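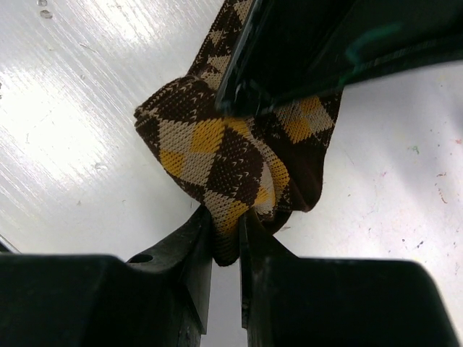
A patterned knit sock held at one end by a two-finger gripper on the sorting bench.

The Part of the Job Left Over
By Razia Janjua
8 min read

Search this site Search

Burkwood sorts and repacks returned clothing. Its hosiery line handles 4,000 socks on a normal shift, and until last August every one of them was picked up, turned right side out, checked for holes, paired and banded by hand. Two cells supplied by Alteo now do the picking, flattening and first match. The people on the line do what remains.

My argument concerns what remains. Most discussion of automation at work counts positions before and after. Burkwood's count did not change: 30 people worked the line before the cells arrived and 30 work there today. By that measure there is nothing to report. The work itself is different enough that I think the measure is a poor one.

A sock is a difficult part. It has no fixed shape, it folds over itself, and a pattern that identifies it when flat may be half hidden when it is crumpled. A gripper has to find an edge, pinch it, and let the rest of the fabric follow. Plain black socks present one problem and patterned knits another. The cell passes anything it cannot match within its time limit to a reject chute, and the reject chute ends at a person.

Under the old arrangement, a sorter's hour was a mixture. Easy pairs came up between hard ones. The easy pairs required almost no attention, and people used them to rest, talk, or look up. Under the new arrangement the easy pairs go to the cell. The sorter receives a steady supply of exceptions: odd lengths, near matches in slightly different browns, items with a snag that may or may not count as damage. Each takes longer and each requires a decision.

The hourly target was lowered to reflect this, but in my view not by enough. It was set from the average handling time of rejects during the trial, when the supplier's technicians were present and the stock was mostly plain. Patterned stock is slower. Zerrin Aksoy, a lead on the line, kept her own tally over 1,000 rejects and found that the disputed ones, where two people would reasonably disagree, took most of the time. The target has no category for a disputed item.

There is a second change, less visible in the numbers. Sorters used to learn the stock by handling all of it. A new hire spent weeks on plain socks before anyone handed over the patterned returns. That sequence is gone. New hires now start on the rejects - the hardest material in the building - with a laminated card of damage codes. Several have left within their first month. Management reads this as a recruiting problem. I read it as a training problem created by the layout.

I am not against the cells. Turning socks for a full shift is hard on the thumbs, and no one I spoke with asked to have that task back. Wrist complaints are down. The cells are also predictable in a way that helps planning, and the second one can be stopped without stopping the first.

What I would change is the division of work. Feteck, which runs a comparable line at its Sandhu site, diverts a fixed share of ordinary stock past its cells and sends it straight to the benches. The share is small and costs some throughput. In exchange, the benches get a mixed flow, and new staff get something to learn on. Burkwood could do the same with a software setting and one additional chute.

The target should also be rebuilt from present data, with patterned goods timed separately and disputed items recorded as disputed. Sorters should be part of setting it. They already know which patterns stall the cell, and at present they have no field in which to enter that information - it goes on sticky notes at the end of the bench.

Vendors describe this kind of system as taking over the repetitive portion of a job. The description is accurate. The repetitive portion was also where people recovered and where they learned, and a plan that removes it should state where those two functions will go. Burkwood's plan did not. The next review of the line is due when the third cell is ordered, and the order form has no section for it.

30 shares
8 comments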